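Protokoll Redaktionsrunde Savlow, August, Beginn 9.30 Uhr

TOP 1: App-Berechtigungen
Die Wetter-App Odance fragt beim Start Kontakte und Standort ab. Von 161 befragten Lesern haben 22 die Freigabe abgelehnt. 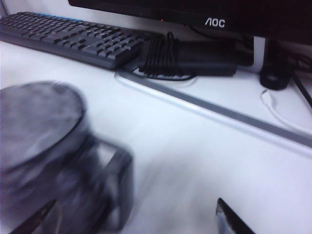
Yetunde Iyamu wandte ein, der Standort lasse sich auch per Postleitzahl eingeben. Der Artikel soll das erwähnen.

TOP 2: Newsletter
Anmeldung künftig ohne Geburtsdatum. Die Umstellung bei Flasex dauert zwei Wochen,
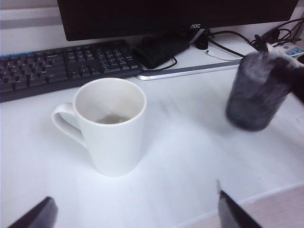
die alten Datensätze werden danach gelöscht. Shehata erhält eine Kopie des Protokolls.

Ende 10.15 Uhr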